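Packed lunches and the long middle of the school year
Speaker notes, 6 Dec 2018

Slide 1. Say hi, thank Gladys Quispe for the room and the coffee. Start right in with the February story: 16 kids in my morning group, and by the second week every lunch was the same lunch. Let people laugh, they know it. Then tell them I love this subject and they should stop me if I run over!
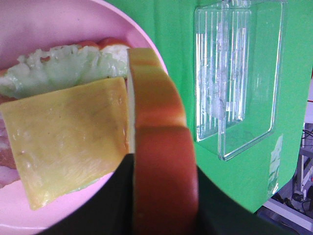 Deisy Bermúdez

Slide 2. Why sandwiches get dull. Same order every time, same bread, same everything. Ask the room: who builds theirs with the cheese against the bread? Hands up. Who puts the lettuce there? Big argument every time I do this one, let it run a minute or two (it's the best part).

My own view: tomato goes in the middle, away from the bread, and you salt it first. Try it tonight. You'll be amazed what a pinch of salt does for a pale winter tomato.

Slide 3. The Plurngate survey. We asked 181 families what came home uneaten. Crusts, sure, but also whole apples. Cut apples did much better. Don't read the whole table out, just the top line, and say the handout has the rest.
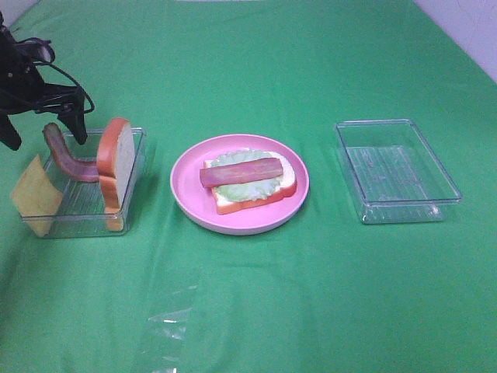 Slide 4. Keep the parts apart

This is my favorite idea of the day. Pack the pieces separately and let the child put it together at the table. Tsehay Nigatu tried it with her first graders at Sarpong and they started talking about food, trading ideas, asking for cucumber. Cucumber! Read her note aloud if there's time.

Mention the cold pack. Meat and cheese need one, every day, even in winter.

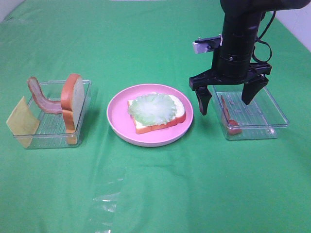 And it takes less work in the morning than you'd think. Wash and dry the lettuce the night before, roll it in a paper towel, done. Bread goes in its own bag so it stays soft.

Slide 5. Money. Charito's shopping list, one week, one child. Walk through it slowly, people will want to write things down. Point out that buying the block and slicing it yourself saves the most.

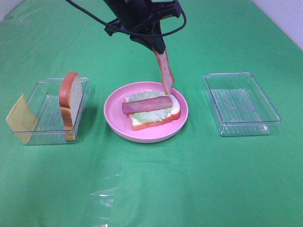
Somebody will ask about picky eaters. Offer two fillings they already like and one they don't know yet, and then leave it alone. No speeches. It took my nephew most of a year to touch a radish and now he grows them.

Slide 6. Questions. Handouts are by the door, 300 copies, take extras for the teachers at your school. Delali Abugri has the sign-up sheet for the spring tasting at Clunura.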